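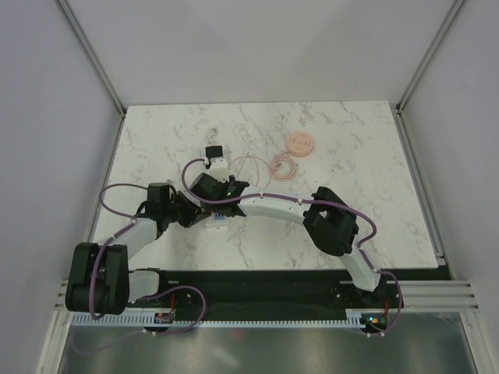
White marble-look top with grey and brown veining

Blog > House > Kitchen

I've been putting off writing about worktops because we still haven't bought one. The old one is coming out in May whatever happens, so I thought I'd set down where we've got to, mostly for my own benefit.

The kitchen was fitted by the people before us. The top is dark green and has swollen by the sink where the water gets under the edge. You can press it with your thumb. Otherwise the units are sound and we're keeping them, which means the new top has to fit what's there, including the odd corner by the back door where the wall runs out of true.

Our first thought was oak. My sister had oak in her last house and it looked very good for two years, then went black behind the taps. She oiled it when she remembered. I know I wouldn't remember either, so we dropped oak.

Then we looked at real stone. Bermúdez, on the Plosmont estate, will cut and fit it, and Amparo Paucar there was patient with us and let me walk up and down the yard for most of a morning. She told me straight out that marble marks if you leave lemon juice or vinegar on it. Some customers don't mind that and some ring up in tears. Her price for our run was 1,237 pounds with the sink cut-out, and another 100 for taking the old top away. It's fair for the work. It's also more than we'd set aside, which was 700.

So we're back to something that looks like marble and isn't. I was sniffy about this at first. The cheap ones repeat, and once you've spotted the same squiggle twice along one wall you can't stop looking at it. The better ones don't do it nearly so much. I like a white ground with some brown in it as well as grey, as the plain grey and white looks cold in our north-facing room. Brown also hides tea.

Nazma Miah next door has had hers for a while now, a pale one from Grusby, and she let me come round and put a hot mug on it. No ring. She did say that crumbs vanish into the pattern and you only find them with your hand, so she wipes it whether it looks dirty or not.

The other thing is thickness. Ours is 40 mm now, and the thinner tops would leave a gap under the window tiles. I could fill it with an upstand – Rumel do matching ones – but that is another join to seal, and a bad seal is what did for the last top.

I've got almost 60 samples in a shoebox and I'm down to three. They're on the windowsill so I can see them in the morning and again with the lights on. The tap is a separate argument.

Filed under: House, Kitchen, Slow progress

This site uses cookies to remember your settings. By carrying on reading you accept this. OK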